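FOR IMMEDIATE RELEASE

Mirari Publishes a Budget Worksheet for Kitchens Thinking of Buying a Robot Arm

Most of the 193 lines have no robot in them

SKAMEVEN, 2020-03-11 – Mirari, the equipment planning firm for schools, clinics and company cafeterias, today released the Farooqui Worksheet, a free budgeting document for kitchens that have been told they need a robot arm and would like to know what else they are about to pay for.

The worksheet has 193 lines. The arm is on line 41. Clients who reviewed the draft asked whether it could be moved to the top, as it is the part everyone wants to talk about. Mirari considered the request and left it where it was, behind the floor, the power supply, the fire inspection, the hood, the insurance and a line that reads "Who is going to clean this?"

The firm has been planning commercial kitchens for long enough to have specified the deep fryers it is now paid to remove. Over the past two years a growing share of its inquiries have concerned automation, and a good many of those have arrived in the same form: a board member has seen a video, there is money that must be spent before the budget year closes, and could Mirari please confirm by Friday's meeting, or whichever meeting is next, that the thing will fit.

It usually fits. The worksheet deals with everything after that.

What is in it

The Farooqui Worksheet is divided into five sections: Building, Equipment, Simulation, People and Leaving.

Building covers the room. Many of the kitchens Mirari visits were laid out by people who had no reason to expect a robot. The firm's own test case for the worksheet was a cafeteria in Skameven that opened in 1964 and still has the drawings, which show a dumbwaiter, two ashtrays built into the wall and a single electrical panel. Adding an arm beside the cooktop in that room would have called for a new panel, and the new panel would have called for opening a wall, and the wall is the one holding up the dumbwaiter. The arm came to less than half of the estimate. The cafeteria has since bought a very good dishwasher.

Equipment covers the arm, the gripper, the mounting, the controller, the spare gripper, and the things that have to be replaced so the arm can work with them. Buyers are asked to list every pan, lid and utensil the arm would be expected to handle, with handle length and weight. This tends to be the first time anyone has measured the pans. Kitchens commonly find that they own several generations of the same pan with different handles, and that the cooks have strong feelings about which ones are the good ones. The worksheet has a column for "good ones."

Simulation asks what has been tried in software before anyone signs. Mirari recommends building the station as a rendered kitchen and running the tasks there first. The cost is a small fraction of the purchase price and is charged to a different budget line, which in some organizations is the more attractive feature. The section asks the buyer to write down the tasks in plain words, with the starting position of each item, and to say what counts as finished. "Cooks chicken" is not accepted as an entry. "Moves the pan off the back burner and sets it down on the counter with the food still in it" is.

People covers training, shift cover, and the hours that supervisors spend standing next to new equipment with their arms folded. Mirari has seen budgets in which this number was zero. It has not seen a kitchen in which it was.

Leaving covers the end of the lease: who takes the arm down, who patches the floor, and who owns the recorded task settings. It is the shortest section, and the one suppliers most often ask to see in advance.

Why a worksheet

Mirari had planned to publish a report. A draft was circulated in January and ran long, with a foreword, a glossary and a chapter on the future. Clients were polite about it. When asked which part they had used, most of them named the appendix, where somebody had put a table with blank spaces for prices. The report has been retired and the table promoted.

"We would like buyers to reach the end of this and buy the arm, if the arm makes sense," the firm said in a statement. "We would also like them to reach line 12 and go look at their floor drain. Either outcome saves us a site visit."

The worksheet does not recommend a make or model, does not rank suppliers, and takes no advertising. Mirari is paid by the buyers it advises and has no sales agreement with any manufacturer of robots, cooktops or hoods. A supplier did offer to sponsor line 41. The offer was declined, although the firm admits it spent a pleasant afternoon working out what the other 192 might fetch.

How it was tested

Before release, the draft was filled in by 20 kitchens, ranging from a two-cook school canteen to a hospital serving three meals a day. Each was asked to budget for one arm at one cooktop and to keep a note of any line that made no sense, did not apply, or caused an argument.

Line 67, on counter space, caused the most arguments. It asks for the clear area on either side of the cooktop during the busiest part of service, and requires that the measurement be taken at that time. Kitchens that filled it in from the drawings reported generous counters. Kitchens that went and looked reported a toaster, a stack of trays, a radio and somebody's lunch. The two answers now have separate boxes.

Line 104 asks how many of the planned tasks need a second hand. It was added after several testers had budgeted for one arm and then described, in careful detail, a job in which one hand holds the pan and the other uses a spatula. Two of them changed their plans. A third asked for the price of a second arm and has not been in touch since.

A line about naming the robot was removed. All of the testers had filled it in first.

Availability

The Farooqui Worksheet is available now from Mirari at no charge, as a spreadsheet and as a printable form. The printable form has wider margins, at the request of cooks who intended to write in them. A supplement for kitchens with more than one cooktop is in preparation.

Kunden, the trade bulletin for kitchen buyers, is carrying the simulation section in full in its current number, with two views of a simulated station, and has kindly allowed Mirari to include the page with this release.
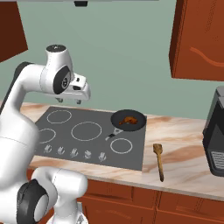
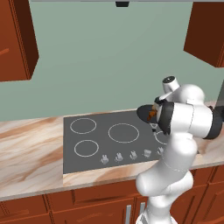
Kunden, Issue 93, page 20

Editors using the page should note that both views come from a simulation and that the pale marble countertop is not part of any quotation. Readers of earlier proofs wrote in to ask for the price of the marble. Mirari does not have one.

The simulated station has one arm and one cooktop, with five knobs along the front edge and a range hood overhead. Buyers filling in the simulation section are encouraged to start with something this modest. A drumstick in a frying pan, as in the first view, is enough to raise a fair number of the questions on the worksheet: where the pan may be picked up, how far it may tilt, where the arm should wait when a person needs the burner, and whether the spatula is going to live on the counter or be given a proper place. The last of these can be settled today, in any kitchen, without capital approval.

Hood clearance deserves a separate mention. Line 88 asks for the distance from the cooking surface to the underside of the hood, and line 89 asks for the height of the arm at its tallest point during each task. Suppliers will provide a figure for the arm at rest. Buyers should ask for the other one, in writing, and should measure their own hood to the lowest thing hanging from it, including lights, sensors and whatever was screwed on later.

Notes for editors

The worksheet may be reproduced in whole or in part provided the line numbers are kept. Mirari makes this request after a client received a copy with the lines sorted alphabetically, which placed "Arm" first and "Wiring" next to last.

Sample budgets are not supplied. The firm prepared three for the draft and found that testers copied the cheapest one.

Prices entered in the worksheet stay with the kitchen that entered them. Mirari does not collect completed copies, though it is happy to look one over for existing clients, and asks that they be sent before the purchase order.

About Mirari

Mirari plans, specifies and budgets equipment for institutional kitchens from its office in Skameven. Its work includes layout, replacement schedules, supplier comparison and attending the meeting at which the replacement schedule is postponed. The office kitchen contains a kettle and a microwave, both bought without a worksheet – the microwave is too deep for its shelf.

Press inquiries: Mirari press desk, Skameven. Requests for review copies of the printable form should state whether the margins are needed.

– ends –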